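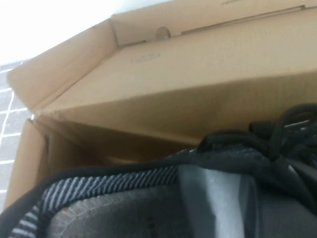
Do you need to know how to program before you can teach a robot a task?
You need a steady hand and some patience, and we'll supply the rest. Everything in this unit is taught by moving the arm yourself, either by holding it or by driving it from the desk, and the computer keeps the record.

Teaching by Showing: Handout 3
Course tutor: Siham Bensaid
Lab support: Hiếu Ngô
Robotics Workshop, Cloltham

Welcome back! Last session was all theory, so today we get our hands on the arms. By the end you should have recorded your own set of demonstrations, thrown out the poor ones and written a few lines about why they were poor. I love this part of the course. People who were quiet for two weeks suddenly have very strong opinions about how to pick up a shoe.

1. Two ways of showing

By hand. You switch the arm into its free mode, take hold of it near the wrist and move it through the task. The motors carry the weight of the arm so that you only have to guide it. It feels odd for the first few minutes (a bit like dancing with somebody who agrees to everything) and then it feels quite natural. The drawback is that your own arm keeps getting in front of the camera.

By remote control. You sit at the desk and move a small copy of the arm, and the big one follows. Your hands stay out of the picture, and the recording holds what the robot itself will see later on. You do lose the sense of touch, though, so you'll squeeze too hard or stop short until your eye gets used to it.

We use remote control for the marked exercise. Do try both!

2. What gets recorded

Each demonstration is one attempt from start to finish. The computer saves the joint positions, how far the gripper is open and the view from the wrist camera, all on the same clock. At close range a shoe in its box can fill most of that view: a padded collar sweeping across the bottom, laces bunched up to one side, cardboard behind. A learner working from views like that has to find a good place to grip with very little of the room to go by. Bear this in mind when you choose your approach. If you come in so low that you can't tell heel from laces on your own screen, the robot won't get much out of it either.

3. The exercise: shoe out of the box

Work in pairs, one driving and one watching the screen.

Start with the arm in its home position.
Bring the gripper over the open box and pause.
Lower it towards the collar, with one finger inside the shoe and one outside.
Close, lift straight up, and clear the flaps before you move sideways.
Set the shoe down on the table and return home.

Record 13 demonstrations per pair. Swap drivers after the first eight. Shift the box a little between attempts and turn it now and then, or the robot will learn one spot on the table and nothing else.

Laces: leave them as they fall. Tucking them in makes your afternoon easier and your results worse.

4. Good and bad demonstrations

Small wobbles are fine. So is a missed grip followed by a calm second try, and in fact Fadwa Belhaj's group last December got their best results from a set with several of those in it. Throw away any attempt where you stopped to chat, knocked the box over or changed your mind about where to grip halfway down.

The shared course set, kept under the name Prevotel, now holds 262 demonstrations. Yours can go in too once Hiếu has looked through them.

5. To hand in

Your recordings, with the rejected ones in a separate folder.
Half a page on what you rejected and why.
One thing your partner did while driving that you'd like to copy.

Hand in by July 10, 2019, please. Eduardo Samonte has the key to the arm room if you want extra practice time before then.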